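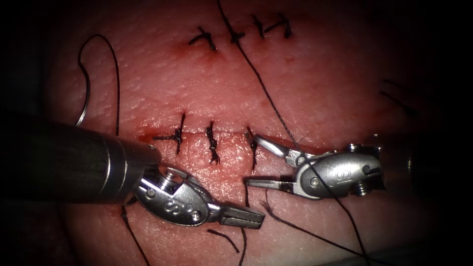 Two closures on one pad, interrupted sutures, instruments still on the lower one.

I have now read the Pledorard draft twice, which I suspect is once more than some of the people who voted for it. It is supposed to tell us what good practice looks like when a robot does some or all of the stitching. Version 2 came out in July, and I was told it had answered the complaints about version 1. It answered the ones about spelling.

The draft has 839 numbered clauses. I went looking for the ones that cover thread and found four. There are far more about how to name a log file. I like a well-named log file, but I have never seen a wound come open over one.

My main complaint is with the scoring. Under Pledorard, a run gets marked complete when every planned stitch is tied and the edges meet. Fine, so far. Then there is a time limit of 300 seconds per stitch, and the clock stops at the knot. Everything that comes after the knot is off the books: trimming the tails, clearing the bits, parking the needle somewhere you can find it again. If you build a system to win at this, you will build one that ties quickly and leaves a mess, and it will get a certificate.
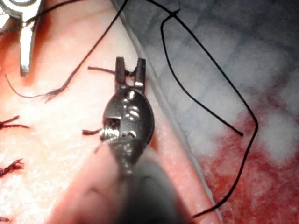 Cut ends are where I would start if anyone let me rewrite the thing. The draft says tails should be "of suitable length," with no range and no way of checking. Suitable to whom? Ask two trainers and you will get two numbers, both delivered with total confidence. Those frayed little tails to the left of the open jaws would pass, because anything would pass. And the long black loop on the right runs down over the bloody patch, which matters to me because the draft never says where slack thread may lie while the instruments are busy elsewhere. A person at the console picks up habits for that. A machine needs it written down.

The Murketti checklist is older and uglier, and I still prefer it. It fits on one page, and it asks you to account for the needle and every cut piece before you call the job finished. The Pamura people dropped that step from their version on the grounds that it slowed down testing. Well, yes.
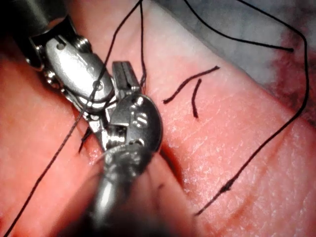

Cut pieces lying on the tissue. Pledorard has no line for them.

I raised this at the Sepúlveda meeting and was told that loose material is "a housekeeping matter" and will go in an annex. The annex has a title and no text. I also asked where the 700 practice runs behind the time limit came from, and whether they were all done on the same kind of pad. I'm still waiting on that one.

Maybe version 3 fixes it. I'd settle for a tail length in millimeters and a needle check that can fail somebody. Comments close at the end of the month and mine are already in, all nine pages of them.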